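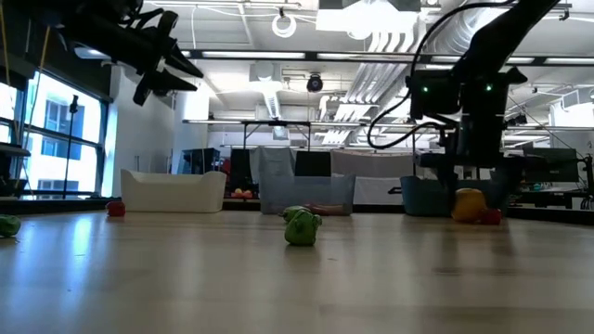 How do you store peppers once the season hits its peak? Sort them first, unwashed, into open bins, and leave the washing until the minute you cook.

Teresa Żak swears by it, and she has more peppers than anyone I know. Her garden at Kundeck gave her 114 of them by October, and every one crossed the kitchen table on its way to the pantry. Blocky green ones, big sweet reds, skinny orange things that grow like fingers — she loves them all, and she'll hand you one to bite into before your coat is off!

Her system is wonderfully simple. One bin for eating this week, one for roasting, one for the freezer. Anything with a soft spot skips the bins and goes straight into soup.

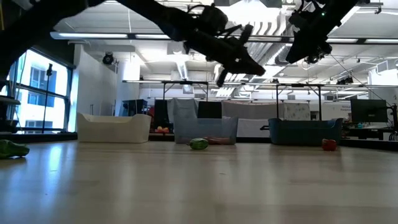
Open bins matter more than you'd think. Peppers sweat in a closed bag, and one bad one can spoil its neighbors in a couple of days. With low sides you see everything when you walk past (and you grab a pepper for your eggs, which is half the fun).

Her neighbor Miłosz Ziółkowski used to keep his in a paper sack under the sink. He switched last fall and now roasts seven at a time, skins black and blistered, then freezes them flat with a little oil. 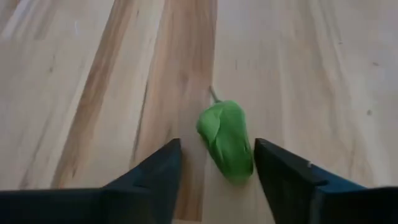
*A small green pepper, stem still on.*

Leave the stems alone, too, says Teresa. A pepper with its cap intact keeps longer, and you can always trim it at the cutting board.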